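3. What the crash logs told us

I went into this expecting the spring clock change to show up loud and clear – it didn't. We had 839 crash reports from Evberg, and the dark mornings hardly stood out.

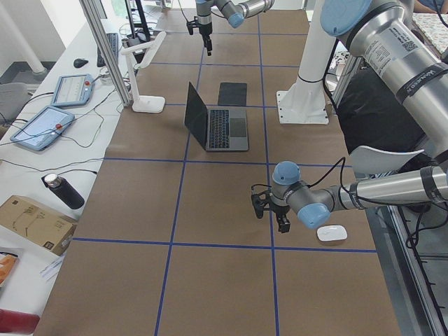 Figure 1. Open laptop on a taped work table.

Wet roads were a much bigger deal. I reran the numbers without them and lost 200 reports.
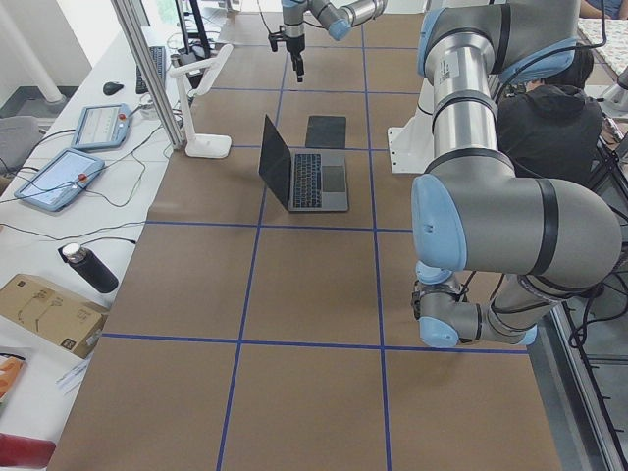 Figure 2. Table with tape grid and two robot arms.

School traffic muddied things too, so I dropped 14 crashes near

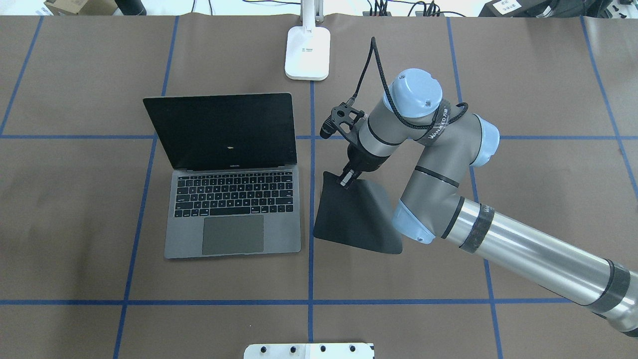 the Wurnska bus loop and kept going.
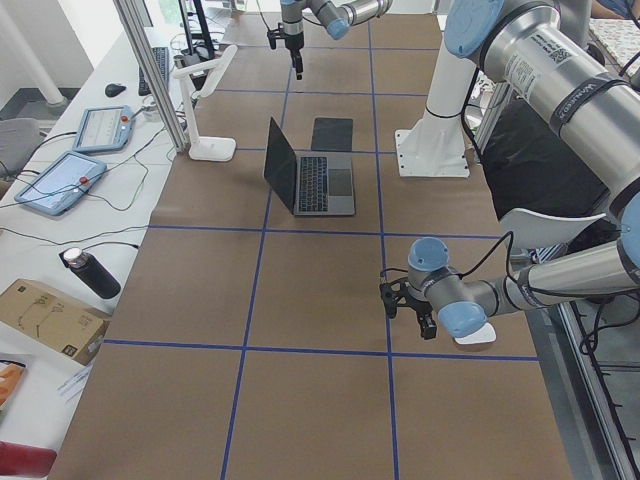 Evberg, June

The evening counts come next.

Contact the authors | Back to top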